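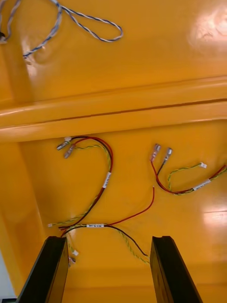
Harness pick – demo collection, Wed 17 November

Second block on the yellow tray. Azucena Huerta driving, me logging. Target was 31 usable demos and we stopped at 21. I'd call maybe half of those useful, whatever the log says.

Same complaint as in July. We keep collecting the easy picks and then acting surprised when the policy only does easy picks. Two harnesses lying apart on the lower floor, spade terminals up, label sleeve in plain sight: a person gets that first go, and so will the model after a few dozen tries. It tells us nothing about tangles.

Things I don't trust yet:

Glare. The tray is glossy and the wrist view has hot spots on it, one near the upper right and another over by the right edge. Zamine says the augmentation covers this. I'd like to see a run with the lamp moved before I believe it.

The grey-blue and white twisted pair. It loops in at the top left, above the ridge, and has nothing to do with the task. If it stays in the same place for every demo, the model may well use it as a landmark. Either we move it between episodes or we take it out for half of them.

Grasp point. Azucena goes for the label sleeve, I go for the bundle just below the terminals. Both work by hand. Mixed together in one set they could average out to a grab at nothing. Wisitz wants "natural variety" in the demos, but I don't think this is what they meant.

Green-and-yellow ends. The small white connectors hang loose off the bundle and the operator steers around them without thinking. There is no label for that in the schema. Nicholas has the schema file, ask for a field.

Threw out 4 episodes: three with late starts, one where I bumped the table. Kept one fumbled regrasp on purpose – Jiton's filter will probably drop it as a failure, and I want to argue about that first.

Next block: up to 11 crossed-harness starts before any more tidy ones. Sleeve grasp only. Lamp on the other side. Don't retrain until those are in.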